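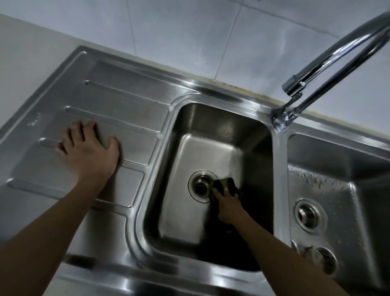
**Automated Dishwashing and Portioning in a Contract Kitchen: Effects on Staff Duties and Working Conditions**

Student project report, Work and Technology module
Submitted 8th October

## 1. Purpose of the project

This project examined how the work of kitchen staff changed after automated equipment was brought into the central kitchen of Bedico, a contract caterer that supplies meals to offices and two colleges. The kitchen employs 18 people and prepares 356 meals on a full production day. In February the company installed a conveyor dishwasher with an automatic loading arm, supplied by Brarkex, and a portioning line controlled by scheduling software called Conia.

The report addresses the following questions:

- Which tasks were taken over by the equipment, and which stayed with staff?
- How did the remaining manual tasks change in amount, timing and status?
- What did staff gain or lose in their daily work?

Technical performance of the equipment was outside the scope of the project and is mentioned only where it affected staff.

## 2. Method

Information was collected through observation in the wash area and the portioning area, through interviews with staff on both shifts, and through a review of task sheets from before and after the installation. Management gave permission for the visits and did not see the interview notes. Staff were told that taking part was voluntary and that no names would be used.

The task sheets list duties by station. They record who was assigned to a duty but do not record how long it took, and this limits some of the comparisons made below.

## 3. Findings

### 3.1 Tasks that moved to the equipment

Trays, plates and standard containers are now picked from the return rack and placed on the conveyor by the loading arm. Before February this was a full station on each shift, and it was widely regarded as the hardest one because of the lifting and the steam. Portioning of main dishes is done by the line, and the Conia software sets the order in which dishes are released.

Staff spoke favorably of the loading arm. Several reported less back and shoulder pain. Opinion on the portioning line was divided, chiefly because the pace is set by the schedule and can be changed only by the shift lead.

### 3.2 Tasks that stayed with staff

Cleaning of the fixed installations is still done by hand. The sinks are the clearest case. Each stainless steel unit has a ribbed drainboard and a deep basin with rounded corners, and the person cleaning it scrubs the basin floor near the drain with a sponge while leaning over the front rim. The join between the sink and the wall tiles also calls for attention, as discolored sealant and grime can be seen along it. The Brarkex equipment does not reach any of these surfaces, and the supplier's documents do not list them as part of the wash system.

Large pots, pans with burned residue and items with unusual shapes are also excluded from the conveyor. They are set aside by the loading arm and washed by hand at the end of the run.

The task sheets show that these duties existed before the installation. They were then shared among everyone in the wash area and done in short periods between loads. They are now grouped into one assignment, called "manual finish," which is given to a single person on each shift.

### 3.3 Changes in the working day

The grouping of manual tasks had effects that management had not planned for. Staff on manual finish work mostly alone, and some said they missed the conversation of the old wash line. Scrubbing for a long period without a change of posture was described as tiring for the wrists and forearms. The lifting strain of the earlier station has therefore been reduced, but a different strain has been concentrated on fewer people.

There was also a change in how the work was valued. Staff trained on the loading arm receive a skills payment. Manual finish carries no payment, although it requires judgment about cleaning products, time and the order of work. Interviewees raised this point more often than any other.

No jobs were cut during the period studied. Two positions in the wash area were moved to packing, and both employees had agreed to the move.

### 3.4 Comparison with a second site

A shorter visit was made to Lyimo, a smaller kitchen that prepares 300 meals on a full day and uses a similar conveyor. Manual cleaning there rotates among all staff within each shift. Staff at Lyimo described the task as ordinary and raised no complaint about pay differences. The site has no skills payment for any station, so the comparison should be read with care.

## 4. Recommendations

1. Manual finish should rotate within each shift.
2. The skills payment should be reviewed to include manual cleaning duties.
3. Task sheets should record time spent on each duty.
4. Staff should be consulted on the pace settings in Conia before each menu change.

## 5. Limitations

The visits covered a short period, and night deliveries were not observed. Employees who left before February could not be interviewed.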